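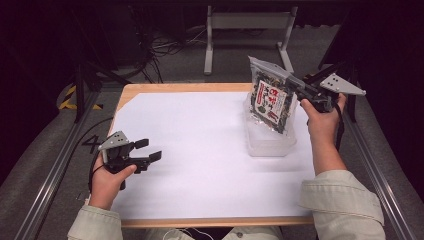
흰 종이를 깐 나무 테이블

12월 동네 품앗이 봉사자 모집합니다 (급해요)

12월 / 글: 술레마 두란(Zulema Durán)

인원이 모자랍니다. 그래서 급하게 올려요. 길게 못 쓰니 필요한 것만 적습니다.

험버길 아니고 휴마르(Humar) 마을입니다. 작년에 헷갈려서 다른 데로 가신 분 계셨음. 게르사이드(Gerside) 쪽에서 오시면 다리 건너서 왼쪽, 옛 정미소 자리. 간판은 아직도 정미소로 되어 있어요. 문은 옆문으로.

무슨 일이냐면

겨울 앞두고 혼자 사시는 어르신 댁 손보기. 창문 틈 막고, 연탄이랑 쌀 들여놓고, 마당 치우고. 올해는 14가구 신청 들어왔습니다. 지난번에 못 간 집도 포함이에요. 거기부터 먼저 갑니다.

그리고 반찬. 정미소 부엌에서 만들어서 집집마다 나눠 드립니다. 메뉴는 아직 못 정했고요, 김치는 무조건 들어갑니다. 무조림 잘하시는 분 특히 환영. 지난 가을 무조림은 짰다는 얘기가 좀 있었습니다. 제가 한 거라 할 말 없음.

또 하나는 이사 돕기. 앰브로즈(Ambrose) 언덕 위에 사시던 내외분이 아래쪽 평지로 내려오시는데 짐차가 골목까지 못 들어가요. 골목 끝에서 큰길까지 사람이 날라야 합니다. 장롱 있습니다. 냉장고 있습니다. 허리 안 좋으신 분은 이쪽 말고 반찬 조로 가세요 제발.

이런 분 찾습니다

- 만 16세 이상. 중학생은 보호자랑 같이 오면 반찬 조 가능
- 수요일 오전에 시간 되시는 분 (오후만 되시면 미리 말씀해 주세요, 배달 조에 넣어드림)
- 경험 없어도 됩니다. 창틈 막는 건 현장에서 알려드려요
- 운전 되시는 분 2명 꼭 필요함. 수동 차량이에요
- 어르신들 말씀 오래 들어드릴 수 있는 분. 이게 일의 절반입니다

꼭 하루 종일 안 계셔도 돼요. 두세 시간만 하고 가시는 분도 많습니다. 다만 온다고 하고 안 오시면 조가 깨집니다. 못 오게 되면 전날 저녁까지만이라도 연락 주세요. 문자 한 줄이면 됩니다.

시간

오전 8시 반에 정미소 마당에서 모입니다. 조 나누고 바로 출발. 점심은 12시쯤 정미소로 돌아와서 같이 먹어요. 국밥입니다. 고기 안 드시는 분은 신청할 때 적어 주세요, 따로 끓입니다. 오후는 배달하고 정리하고, 해 떨어지기 전에 끝내는 게 목표인데 작년에는 못 지켰어요. 올해는 지켜 보겠습니다.

준비물

목장갑, 버려도 되는 겉옷, 미끄럽지 않은 신발. 개인 컵. 앞치마는 반찬 조만. 드릴 갖고 계신 분은 가져와 주시면 정말 고맙겠습니다. 이름 꼭 써서요. 지난번에 남은 드릴 하나 아직 주인 못 찾앗습니다.

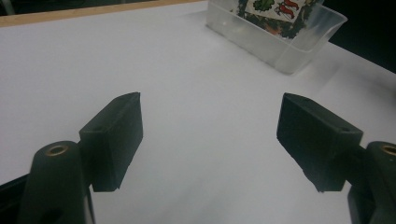 드리는 것

돈은 못 드립니다. 점심이랑 간식, 그리고 봉사 확인서 나갑니다. 게르사이드에서 오시는 분들은 버스비 2,000원 드려요. 영수증 필요 없고 명단에 서명만 하시면 됩니다. 확인서는 당일에 못 나가고 다음 주에 보내드려요. 학교 제출용이면 학교 이름까지 정확히 적어 주세요. 줄여 쓰면 다시 떼야 합니다.

물건으로 도와주셔도 됩니다

못 오시는 분들이 자꾸 물어보셔서. 받는 것: 쌀, 김, 두꺼운 양말, 문풍지, 뚜껑 있는 반찬통. 안 받는 것: 헌 옷, 헌 이불. 작년에 너무 많이 들어와서 창고가 아직 꽉 차 있어요. 마음만 받겠습니다. 무스토시에르(Mustosier) 상회 앞에 상자 놔뒀으니 가게 문 열려 있을 때 넣어 주세요. 가게 문 닫았을 때 길바닥에 두고 가시면 안 돼요, 고양이가 다 뜯습니다.

신청하는 법

상회 계산대 옆 종이에 이름, 전화번호, 하고 싶은 조 적으시면 끝. 멀리 계신 분은 구메르신도 아니고 구마로 세르반테스(Gumaro Cervantes) 씨한테 문자로. 번호는 마을 소식지 뒷면에 있습니다. 전화는 낮에 잘 못 받아요, 지붕 위에 계실 때가 많아서. 문자가 빠릅니다.

조는 창문 조, 반찬 조, 이사 조, 배달 조. 안 적으시면 제가 빈 데로 넣습니다. 지금 이사 조가 제일 비었어요. 10명은 있어야 하는데 아직 절반도 안 됩니다.

비 오면? 합니다. 눈 많이 오면 이사만 미루고 반찬이랑 배달은 그대로 가요. 바뀌는 건 당일 아침 7시 전에 문자 돌릴게요.

어릴 때 저희 집 지붕 날아갔을 때 동네 분들이 다음 날 아침에 다 와 계셨어요. 부른 적도 없는데. 그때 오셨던 분들이 지금 신청하신 어르신들입니다. 그러니까 좀 와 주세요.

궁금한 건 댓글에 남기시면 밤에 몰아서 답합니다.

댓글

언덕아래
이사 조 신청이요. 동생도 데려갑니다. 둘 다 힘은 있는데 아침잠이 많아요

무조림담당
작년 무조림 짰던 거 맞음ㅋㅋ 올해는 제가 할게요. 무는 누가 사나요?

술레마
무는 상회에서 대주시기로 했어요. 몸만 오세요!! 감사합니다

게르사이드주민
오후만 되는데 몇 시까지 가면 되나요. 운전 됩니다 수동도 돼요

술레마
1시까지 오시면 돼요. 운전되신다니 살았다... 면허증 꼭 챙겨 오세요

초록대문
드릴 혹시 손잡이에 파란 테이프 감긴 거면 저희 남편 거예요. 가을부터 찾고 있었는데

술레마
그거 맞는 것 같아요. 그날 가져다 놓을게요, 남편분도 같이 오세요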